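The table you cannot bring yourself to replace

Every house has one piece of furniture that has outlasted its own usefulness and been given another job. In ours it is a table. It came from a clearance at Likeo, it fed us for 16 years, and when the good one finally arrived it was carried down to the back room and told it was a work table now.

I think it has been happier there. A dining table lives a nervous sort of life, all coasters and placemats, with someone forever wiping around the fruit bowl. A work table is allowed to collect its marks. You can rule a line across it, rest your forearms on it for a whole afternoon and leave a half-finished thing sitting out overnight – try doing that where people expect to eat dinner.
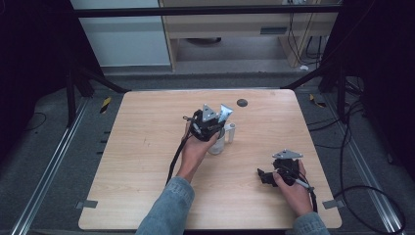 PURNLEY, 10 October 2020

Pale timber shows everything, and I have come to like that about it. Scuffs and faint pencil marks gather on a light top like the one in the photograph, and they do no harm at all. Rounded corners are worth having too, as any hip that has met a square one in the dark will tell you.

The hole toward the back is the sort of feature I used to think belonged in offices. Then I cut one in ours, in January, with a borrowed hole saw and a good deal of muttering, and now the lamp cord goes down through it instead of trailing over the front, where it used to catch my sleeve.

As for what lives on top, my advice is to keep it to very little. A plain plastic cup will hold pencils, screws or the last of the tea, though please not all on the same day. I once paid $106 for a Clarnel desk organiser with more compartments than I had things, and it has been in the cupboard ever since.

Our table gets a light sand every spring and a coat of oil if the weather is kind. It still wobbles a little at the window end, so there is a folded bit of card under that leg.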